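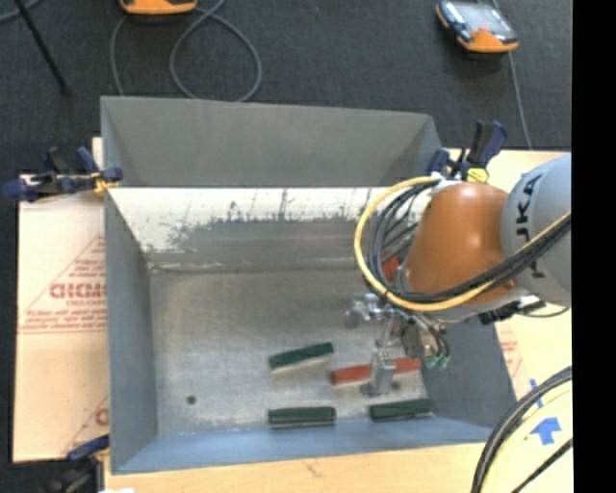

Bin picking cell: does clamping the bin to the table count as a fixed fixture for the risk assessment?

Posted by Danang Lau in Cell Safety and Integration

We run a six-axis arm picking rectangular blocks out of a metal bin. The bin is held at the rim with clamps. Our internal checklist (adapted from the Skuramport template) asks whether the workpiece container is "fixed" or "movable". If I tick "movable", I have to add a position check before each run. If I tick "fixed", I don't. The clamps come off by hand, no tool needed. Cycle speed in teach mode is well under the limit. Which box is right, and is there any accepted rule for how cables should be routed past the gripper over an open bin?

Sulastri Siregar
Tick "movable". The usual test is whether the part can be displaced or removed without a tool. A hand clamp fails that test however tight it is. Bolt the bin to a locating plate if you want "fixed".

For the position check, touch off on two rim corners and compare with the stored values. We accept 3 mm and stop the program above that. It adds 11 seconds at startup. Repeat it after any protective stop where contact was possible, and log the result with the program version.

Cables: I don't know of a clause that gives a loop size. What an assessor will look for is that the loop cannot catch on the rim or on a clamp handle at any wrist angle you allow. Jog the wrist to both ends of its permitted range at the lowest pick height, with the arm at reduced speed, and write down the clearance. We ask for 30 mm. If you can't get it, limit the joint range in the controller, not only in the pick planner. Include clamp handles in the collision model. They get left out often.

Herman Subramaniam
We always tick fixed and never had a problem. Just tighten them on Sunday before the week starts.

Yanti Manurung
Agree with Sulastri on the first point. One addition: mark the bin outline on the table so a shifted bin is obvious before anyone presses start. The mark does not replace the touch-off. Also check which revision of the template you have, as the October one moved the container item to section 59.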